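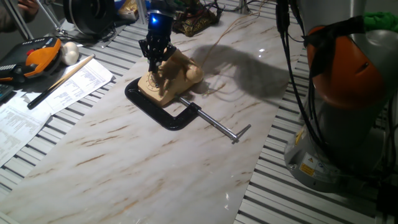

2024-04-13

Dial testing at Teltness was a hand job until this year. A phone comes in for reconditioning, the dial gets cleaned, oiled and adjusted, and then it has to be run in before anyone signs for it. The run-in spec is 2,000 operations per dial, with pulse timing logged for each one. By hand we never did anything close to that. We did 2 full passes of all the digits, watched the pulse counter, and relied on whoever had serviced the governor to have a good ear. Now the phone goes on the marble-look panel, a big black C-clamp goes around the body with the screw at an angle, and the arm does the dialling.

The clamp was supposed to be temporary. The proper nest is still being drawn up, and in the meantime the clamp holds better than the first two fixtures did. It does mean the setup is only as repeatable as the person tightening the screw. If the body moves, the dial centre moves with it, and a finger hole isn't generous. We re-teach the centre point for each phone with the pendant. It takes a few minutes. I have stopped resenting it.

On the software side there is a logging package we call Ramon, written in-house years ago for the old pulse counter. It reads the loop contacts and records pulse rate, make/break ratio and return time. It had no idea a robot existed and it still doesn't. The robot program raises a flag before each pull, Ramon opens a record, and the record closes when the dial is back at rest. If the pulse count doesn't match the digit, the run stops and the phone waits for a person. Keeping the two programs this ignorant of each other was Idalina Esteves's decision, and I argued against it. She was right. When the arm controller was updated last month, Ramon needed no changes at all.

The motion itself is dull. Enter the hole, follow the arc to the finger stop, lift clear, wait. Most of the faults we had early on were in the lift. A person lets go of a dial without thinking about it, the finger just leaves. The arm was dragging on the rim of the hole for a fraction of a second as it withdrew, so the return started slow and the first pulse came out long. Ramon flagged it as a governor fault. We opened up three perfectly good dials before anyone thought to plot the timing by pulse number. The first pulse was always the bad one and the rest were fine, which no governor does.

The fix was to stop using the gripper fingers in the holes at all and have them hold something thinner. A piece of wooden dowel works. It clears the hole quickly, it doesn't mark the plastic, and when the path is wrong it breaks before the dial does.
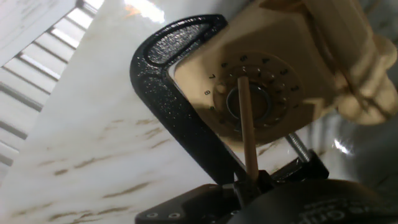
Dowel wear is now on the daily sheet. The tip gets fuzzy, and a fuzzy tip catches. We swap it at 700 pulls, a number that came from looking at where the return times began to scatter. Resten, the other workshop, tried a plastic rod and went back to wood after scratching a number ring. I would still like to try a plastic sleeve over a metal pin, but that is for after the nest.

As for the people, the dial bench had two positions on it and it still has two. The work in them is different. The dialling is gone, and so is the sore index finger, which was a real complaint and had been written up more than once. In its place there is clamping, teaching, sheet-filling and reading plots. Idalina took to the plots immediately. She had serviced dials by ear for a long time, and she can now look at a return curve and say which spring she would have suspected. She is usually close, though she pulled a dial last week on sound alone when the plot was inside limits, and the worm turned out to have a burr on it. We have added a box to the sheet for "sounds wrong". It overrides a pass.

That box caused more discussion than the robot did. Management's view was that a measured pass is a pass. The bench's view was that Ramon measures contacts and the customer hears the whole mechanism. The box stayed, on the condition that every use of it gets a written finding within a day.

Some things have got worse. The bench used to be a place where two people talked while they worked, and a robot cycle fills the gaps with waiting of the wrong length, too short to start another job and too long to stand there. We now batch the strip-downs next to the cell so there is something to pick up. It helps a bit. Training has also got harder. A new starter used to learn what a healthy dial feels like by dialling all day, and that has disappeared without anything replacing it. From May each trainee will do the hand passes on their own phones before the run-in, with the old counter, and compare their notes with the log afterwards.

Still open:

- The nest. Sampaio has quoted for machining it and the price is fine, but the drawing only suits one body shape.
- Digit 7 on older dials. We get an occasional short count on it and on no other digit. Could be the path, could be the cam. I have a dial apart for it now.
- Cables. The bundle on the arm needs a better route before we move the cell closer to the wall.
- A second clamp, same size, so the next phone can be set up during a run.

I'll post the return curves once I've relabelled the axes – the current ones are in controller ticks and make sense to two people.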